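Category: Bedroom & Storage > Pomare Under-Bed Drawer > Set-up

4. Fitting the drawer and filling it

You will need the 17 short screws from bag 2, a screwdriver and a patient floor. Bag 4 holds the castors. Leave it shut for now, however tempting.

1. Lay the drawer base face down on a rug. The face is the side with the sticker telling you which side is the face.
2. Fix both runners with the short screws. Stop when they are snug. The drawer will not thank you for one more turn.
3. Open bag 4 and push each castor in until it clicks. A castor that doesn't click is in upside down.
4. Turn the drawer over and roll it under the bed from the foot end.

CAUTION: Do not stand in the drawer. Lyle Strickland, who wrote the first edition of this guide, did so in October and was moved to lampshades.

NOTE: If the drawer sticks halfway, the bed is lower than 200 mm. Raise the bed or choose another hobby.

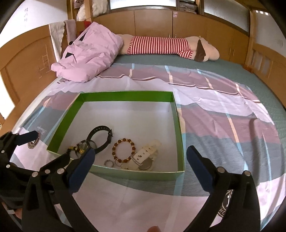
5. Small things go in last, and never straight onto the drawer base, where they slide to the back and retire. Use a shallow open box for them. A green cardboard one will hold a watch strap and a little gold-and-dark ornament perfectly well, and can be lifted out onto the bed whenever you need to hunt for something.
6. Close the drawer with one hand. Feet are quicker and void the guarantee.

Text: Ognjen Georgiev

Shared 17 times | 2 comments

Related guides
Tramska wardrobe rail: wall fixing
Jurari bedside shelf: which way is up
Prirotstead slatted base: replacing a slat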